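Ketchup: fridge or cupboard? (yes, again)
Kitchen Talk > Condiments and Other Grievances

plumduff
Posted August 26, 2026

I know this has been done. I searched first and found 1,862 replies on the old thread, which was locked in July after somebody compared somebody else's mother to a bottle of salad cream. I read more of it than I'm proud of and came out none the wiser.

So, the facts. I have moved in with my partner. We agree on money, religion and which side of the bed. I keep ketchup in the cupboard, next to the vinegar, like a person. He keeps it in the fridge door. Every evening I take it out of the fridge and put it in the cupboard, and every morning it's back. Neither of us has mentioned it. This has been going on for five weeks.
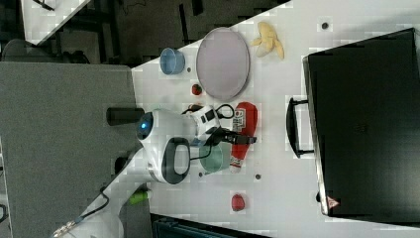 My position is that cold ketchup on hot chips is an act of vandalism. You get a lovely chip, straight out of the oil, and you put something on it at the temperature of a canal. His position, as far as I can gather from his silence, is that I am trying to poison him.

Can we settle it without the mothers this time?

gravyboat_annie
Fridge. Read the bottle. It says refrigerate after opening, and I don't know how much plainer they can make it.

Tolland
Replying to gravyboat_annie
It says a lot of things. Mine says "use within eight weeks of opening" and I have had relationships with bottles that lasted longer than my first marriage. It's tomatoes, sugar and vinegar. Vinegar is what you put on things to stop them going off. Every café in the country leaves it out on the table all day in the window.

gravyboat_annie
Replying to Tolland
Cafés get through a bottle in a day or two. You, by your own account, do not.

Tolland
Replying to gravyboat_annie
Fair. I resent it, but fair.

Jade Fraser
I ran the kitchen at the Histia for nine years (seaside, fish, 100 covers on a good Saturday, far fewer on the others). We kept the open ones out during service and put them in the walk-in at night. The customers who complained were all complaining about the other thing, the crust round the lid. If you want to fall out with someone over ketchup, fall out over that. A warm cloth, once a week. It takes less time than typing this did.

Also, stop topping up old bottles from new ones. I see people do it at home to be thrifty. You end up with a layer at the bottom that remembers the last government.

plumduff
Replying to Jade Fraser
I have just been to look at our lid. I would like to withdraw from public life.

mister_pickles
Fridge, but take it out when you put the chips on. It's perfectly all right by the time they're done. I've posted this on all the ketchup threads and had one like, from my sister.

oxtail
Can I ask what people do about getting the last of it out? Because I think this is the real reason for the fridge/cupboard split. Cold, it sits at the bottom like a sulking teenager. I bought one of those Okberg door racks which holds bottles upside down, and now it all arrives at once when you open it, preceded by a teaspoon of pink water.

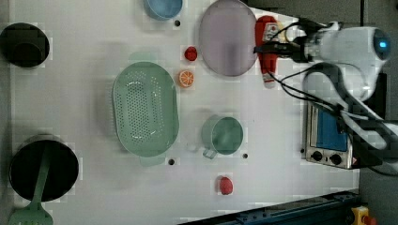 The rack also doesn't fit anything with a wide cap, so the mayonnaise has to go on the shelf below and lie on its side. My husband says this looks like it's been taken ill.

Tolland
Replying to oxtail
Pink water is a shaking problem. Shake with the lid ON. I add this from experience and a ceiling.

gravyboat_annie
Replying to oxtail
Get a smaller bottle. The big ones are only cheaper if you finish them. I used to buy the enormous Cornulel one from the cash and carry and threw half of it out every Christmas.

bexhill_bill
Brown sauce in the cupboard, ketchup in the fridge. I can't defend it, my dad did it.

sumac_sal
You're all arguing over sugar in a bottle. Try a red pepper paste. The shop near me does a Yalçınkaya one in a jar and it's marvellous on chips with a bit of yoghurt. That one does go in the fridge, with a bit of oil over the top, or it grows a beard.

Tolland
Replying to sumac_sal
Yoghurt. On chips.

sumac_sal
Replying to Tolland
You've got ketchup on your ceiling, love.

plumduff
Update. I mentioned it over tea. He says he doesn't even like ketchup, he only puts it in the fridge because he thought I kept leaving it out by mistake. Five weeks! He's a mustard man. The mustard is in the cupboard, and it's been open since before we met.

gravyboat_annie
Replying to plumduff
Fridge.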